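The pinch, the stop button, and where we are now

Quick one, written on the train so excuse the state of it. Thursday was bad. Not hospital bad, but I've been chewing on it since.

We were doing the second batch of grasp recordings with the hand-held grippers. Same as before, squeeze the handle, jaws close, the software logs it. Motor assist helps you hold a grip so your hands don't die after 200 goes. Lovely idea. Until the left one decided it was still being squeezed when it wasn't.

It shut on Leonardo's fingertip. He was clearing a bit of fluff from the jaws, handle released, status light saying idle. And it closed. Didn't let go either. 12 seconds by the log, felt like a week. I went for the stop on the Mestosetti box and nothing. Pulled the plug in the end. Bruised nail, no blood, a lot of swearing.

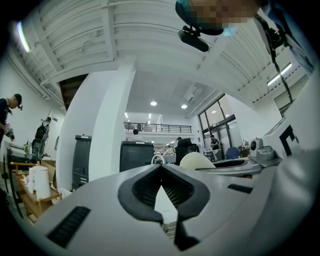
Leonardo Ruggiero says the bruise is the least of it, what bothers him is that the light said idle, and he won't put a finger near those jaws again until the light reads off the motor and has nothing to do with the software. Fair. Can't argue with any of that.

So, what went wrong. Two things, as far as I can tell.

First, the trigger sensor. It drifts. Leave it on for a morning and the zero creeps up until a released handle reads as a light squeeze. We knew it drifted, there's a note from me in June saying "recalibrate at lunch". Did we recalibrate at lunch. We did not.

Second and much worse, the stop. The Forkine board takes the stop as a message, in the same queue as everything else. Queue was full of log writes. So the stop sat there politely waiting its turn. I wired that. My fault, and I'm not going to dress it up.

Fixes so far:

Stop button now cuts the motor supply. Dumb switch, no messages.
Zero check every 20 minutes, and it refuses to run if you skip it.
Grip force turned right down. Slower to record, tough.
Jaws get cleaned with a brush, power off, cable out.
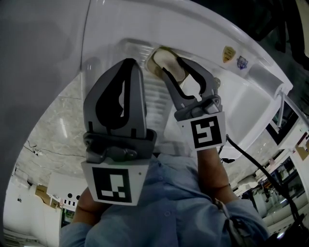 The force thing has a cost. Anything smooth or heavy slips now, and when your arms are up at an awkward angle you really miss the assist. Cinzia Colombo wants to put half of it back once the new switch has had a proper run. I've said not yet. We'll probaly argue about it on Monday.

Still to do: the idle light, as above. Also the spare sensors from Mekard, which haven't turned up. And I need to write the incident form properly, in sentances, with a diagram. My stop, next time I'll post the log.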